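4.3 Approaching small objects

1. Limit arm speed to 400 mm/s before the gripper goes below the shelf line.
2. Open the fingers fully and lower them either side of the object.
3. Stop with the fingertips at the tabletop. Do not press down.

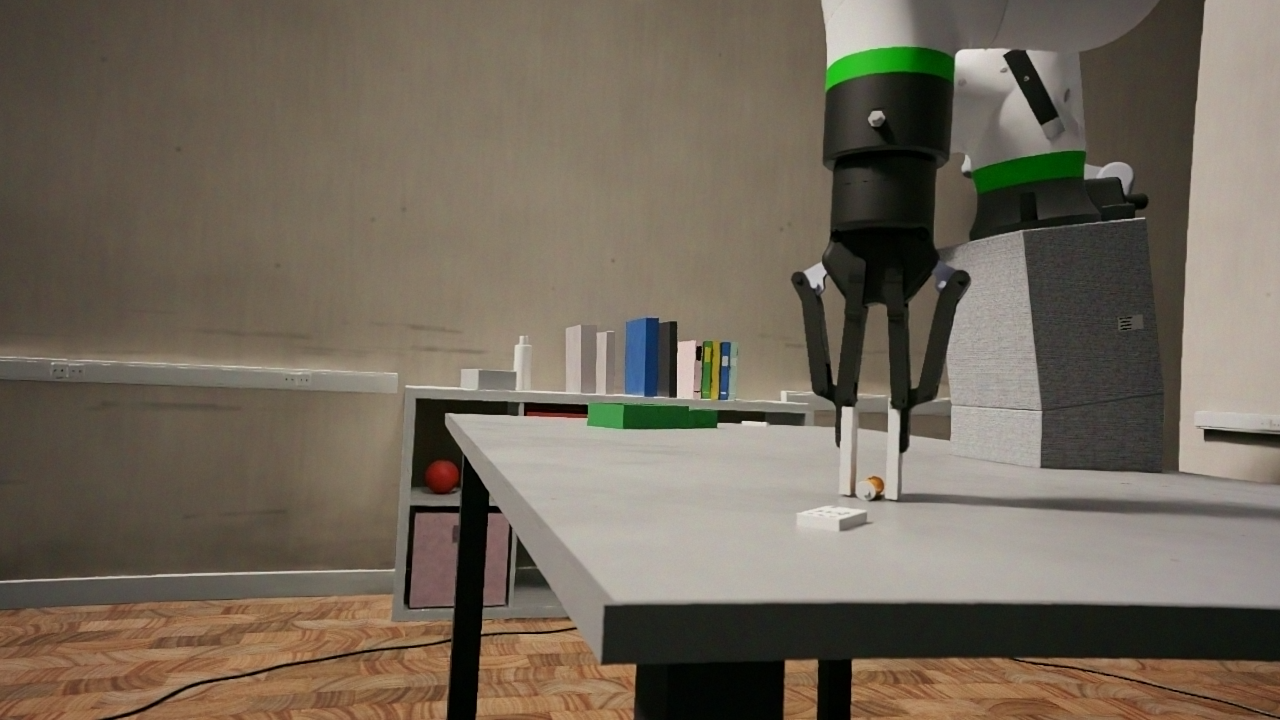 Simulation render: Ratree Duangkaew / Delanby

4. Check that neighbouring items are clear of both fingers and the outer linkages.
5. Close at the lowest force setting.

CAUTION: Keep hands off the table while the arm is enabled.

Note: Repeat steps 1 to 5 on the real cell before raising the speed to 800 mm/s.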